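布の収納ボックス、床置きで使ってる人いる?

1 :ペコ尾
作業部屋の片付け中。グレーの布ボックス、とりあえず床に並べてみた
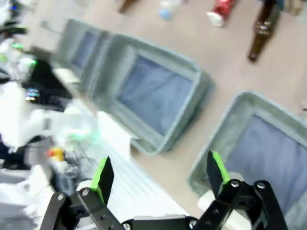
グレーの布ボックス、床に仮置き中

Pednessのやつ。1個1,351円。内側が青っぽい
棚に入れるか床のままか迷い中。意見ください

2 :mugi_56
床はほこり入るよ。フタないでしょこれ
うちは半年で底が粉っぽくなった

3 :たなだな
>>2
掃除機かけるとき持ち上げるだけじゃん。床で全然いい
棚に入れると結局引っ張り出すのが面倒で使わなくなる

4 :mugi_56
>>3
その持ち上げるのをやらないんだってば、みんな

5 :ペコ尾
あー、やらない側の人間です…
中身はケーブルと梱包材の予定。重いのは入れなてい

6 :kurage
壁が厚めのタイプ?いいな
Orlowの1,689円の買ったけどペラペラで、空だとすぐ倒れる。300円の差じゃなかった、というか高いほうがペラペラって何

7 :ペコ尾
>>6
厚めだと思う。空でも一応立ってる

8 :北窓
ケーブルを布ボックスに直入れはおすすめしない。絡まる。小袋に分けてから
あと作業台の上も片付けたほうが早いのでは。左側だいぶ物多そう

9 :ペコ尾
>>8
そこは来週やります、たぶん
1月からずっと来週って言ってる

10 :たなだな
小袋分けは続かない派。ざっくり入れて、使うとき探す。それで2年困ってない

11 :北窓
>>10
困ってないのは本数が少ないからでは
うち56本あった。数えて引いた

12 :kurage
下にキャスター台かませば?床でも動かせるし掃除もらく。Vadlowの平台車、幅合うかは測ってから

13 :mugi_56
>>12
それなら賛成。直置きじゃなければいい

14 :たなだな
台車の分だけ高くなるの嫌じゃない?机の下に入らなくなるよ

15 :ペコ尾
机の下の高さ測ってなかった。測ってきまs
とりあえずケーブルのだけ台車、梱包材のは床のままで様子見ます

16 :mugi_56
梱包材こそほこり吸うのに

17 :ペコ尾
布かぶせとく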